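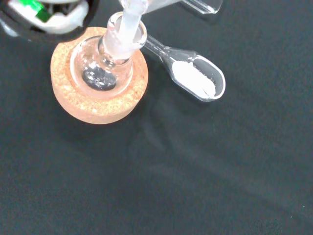
*Balão de fundo redondo assente num anel de cortiça. À direita, pó branco na concha de vidro.*

# A bancada pequena

O Instituto Badawi renovou este ano o laboratório de preparação do piso inferior, destinado às sínteses em pequena escala e às aulas práticas do curso de técnicas laboratoriais. A intervenção abrangeu as hottes, a iluminação e os armários de vidraria. O material de bancada, pelo contrário, mantém-se em boa parte o que sempre foi: balões, suportes, tubos, funis e espátulas que qualquer químico formado nas últimas décadas reconheceria sem hesitar.

O inventário concluído antes da reabertura registou 1503 peças de vidro, distribuídas por dois armários e uma gaveta de juntas esmeriladas. A coordenação do laboratório, a cargo de Meriem Farouk, decidiu conservar as peças em bom estado e substituir apenas as que apresentavam estrelas no fundo ou lascas no bordo.

## O anel e o balão

O balão de fundo redondo distribui bem o calor e suporta o vácuo melhor do que um frasco de fundo plano. Tem, em contrapartida, a desvantagem evidente de não se segurar sozinho. Na manta de aquecimento ou preso por uma garra, a questão não se coloca. Sobre a mesa, durante uma pesagem ou uma transferência, é necessário um suporte.

O laboratório dispõe de 35 anéis de cortiça em vários diâmetros. A cortiça não risca o vidro, cede ligeiramente sob o peso e não desliza com facilidade. O aglomerado escurece com o uso e retém manchas, razão pela qual os anéis que estiveram em contacto com solventes corados são guardados à parte.

«Um anel demasiado largo deixa o balão tocar na mesa, e um anel estreito deixa-o oscilar», observa Meriem Farouk. «Pedimos aos alunos que experimentem o conjunto vazio antes de introduzirem qualquer reagente.» 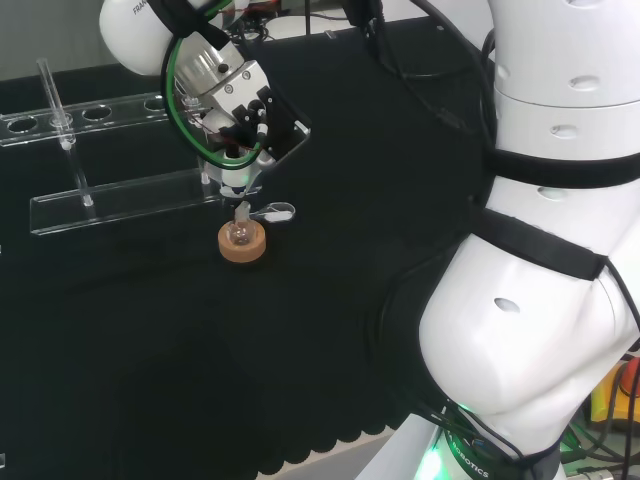

A recomendação aplica-se sobretudo aos balões de menor capacidade, de 10 ml, em que o colo é curto e a margem de erro reduzida. Nestes volumes, uma parte apreciável do sólido pode ficar retida na junta esmerilada se a adição for feita diretamente com a espátula. Os grãos que permanecem no esmeril impedem a vedação e, numa montagem sob atmosfera inerte, comprometem o trabalho da manhã inteira.

## Transferir um sólido

O procedimento adotado no laboratório prevê que todo o sólido pulverulento seja adicionado através de um funil de haste adequada ao colo. A haste deve ultrapassar a zona esmerilada e terminar no interior do bolbo. O sólido desce em pequenas porções, com leves pancadas na parede do funil, e o recipiente de pesagem volta à balança no final, para que a massa efetivamente transferida seja calculada por diferença.
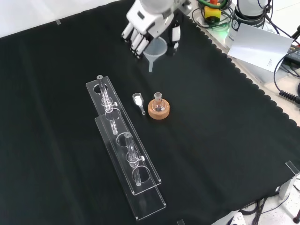
*Funil translúcido de boca larga, com a haste voltada para baixo. Sobre o pano preto, o balão no anel de cortiça e, ao lado, o recipiente com pó branco.*

A superfície de trabalho mereceu igual atenção. Um fundo escuro torna visível o que uma bancada clara esconde, em particular os sólidos brancos e as arestas do vidro incolor. O regulamento interno determina que todo o derrame seja recolhido e registado no caderno, com a massa estimada, antes de se prosseguir.

## Suportes e tubos

Os suportes transparentes para tubos de ensaio foram fornecidos pela Omberg e substituem as antigas estantes de arame plastificado. Permitem observar o conteúdo em toda a altura do tubo, o que facilita o acompanhamento de precipitações e separações de fase. O acrílico tem, contudo, limitações conhecidas: a acetona ataca-o e o calor deforma-o. Os suportes são lavados com água morna e detergente neutro, e secam ao ar.

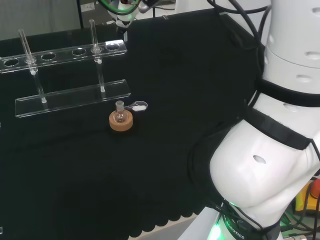
*Suporte de acrílico com dois tubos de ensaio. À frente, o balão no respetivo anel e uma espátula com pó branco.*

A ordem de colocação dos tubos fica ao critério de quem trabalha, desde que conste do caderno. Meriem Farouk aconselha a deixar posições livres entre amostras semelhantes e a etiquetar o tubo, nunca o suporte, que pode ser rodado por descuido.

O laboratório reabre às turmas em junho. A lista do material disponível e as instruções de lavagem podem ser consultadas na secretaria do Instituto, onde são igualmente recebidos os pedidos de requisição das equipas externas.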